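Pre-season server checklist, with my comments
Plollberg community server, July

Right, before the new season of Vonix drops and everyone piles in at once, I've been through the usual safety checks on our server. Same list as last time, plus a couple of extras Barry Lambert asked for after the loot duplication mess.

1. Backups running and restorable
PASS. I restored the character saves onto the spare machine and logged in as my old archer. All her gear was there, even the daft hat!

2. Admin accounts reviewed
PASS, after a tidy-up. We had 10 accounts with full admin rights, and most of them belonged to people who haven't played since the winter event. Now it's 3. If you've lost yours and still need it, give me a shout.

3. Two-step login on for all moderators
FAIL. Demetrius Pettigrew is sorted, Bartoš isn't (sorry mate, you're on the naughty list). Needs doing before launch night.

4. Mods checked against the new patch
PARTLY. The map markers and the bigger stash both load fine. Vetach, the one that adds the extra heroes to the roster screen, crashes as soon as you hover over the new character. I've switched it off for now and I'm waiting on an update from whoever looks after it.

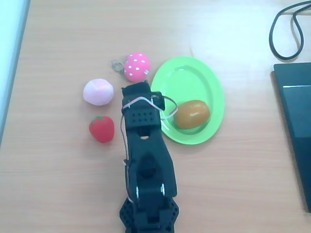
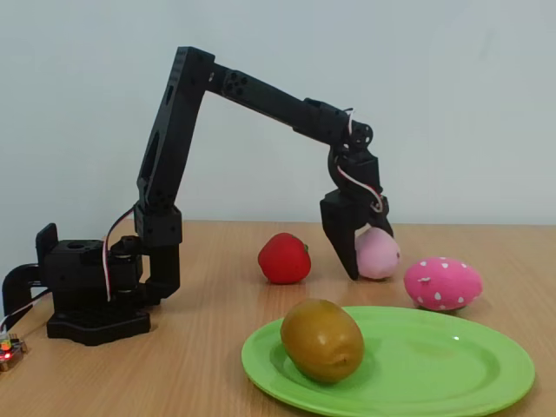

5. Chat filter and report button
PASS. I sent myself a string of very rude messages from a second account and every one got caught. The report button works too, though the reports still land in the old inbox, so check both places until I've moved it.

6. Trading and gifting limits
PASS. This is Barry's first extra. The cap is 1756 gold per trade, and I tried going one over from both sides of the trade window and got refused each time. Gifting through the guild bank used to dodge the limit completely, and that's closed now.

7. Under-16 accounts
PASS, with a note. Voice chat is off by default and friend requests need approving. Two parents have asked for play-time reminders as well, and I'd love to add them, but I haven't found a setting for it yet.

8. Error log
Barry's other extra. There were 3357 entries, nearly all of them the same missing sound file from the harbour level. I put the file back, cleared the log and ran the harbour boss fight twice (died both times, thanks for asking) with no new errors.

Still to do: item 3, the Vetach update, and moving the report inbox. I'll run 4 again once the patch is properly out, and the server will be down from 6pm on launch day while I do it.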